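## Why Do Rooms Have Colors?

Paint on a wall can change how a room feels. Pale colors bounce light around, so a small room seems bigger. Dark colors soak light up, so it feels cozy.
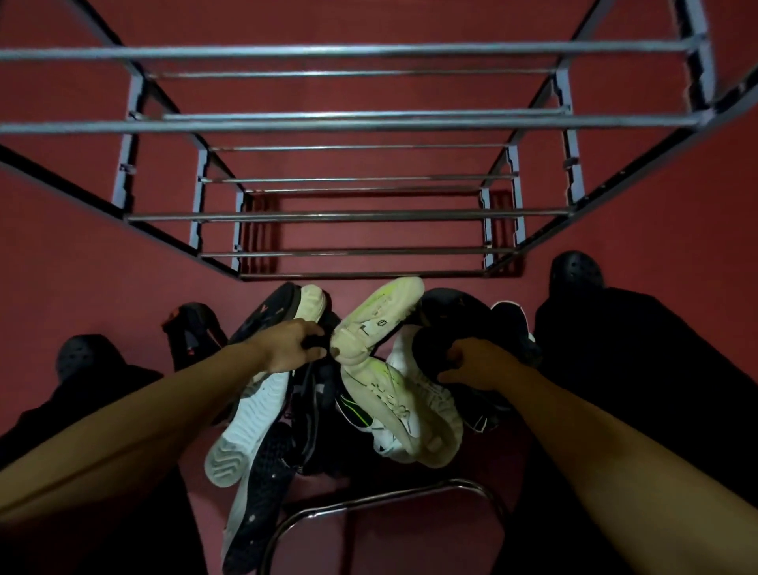

*A metal shoe rack on a deep red floor.*

Floors count too. A red floor looks brighter next to a white wall than next to a brown one. Try it with 2 sheets of paper. Put a red square on each and look at them by a window.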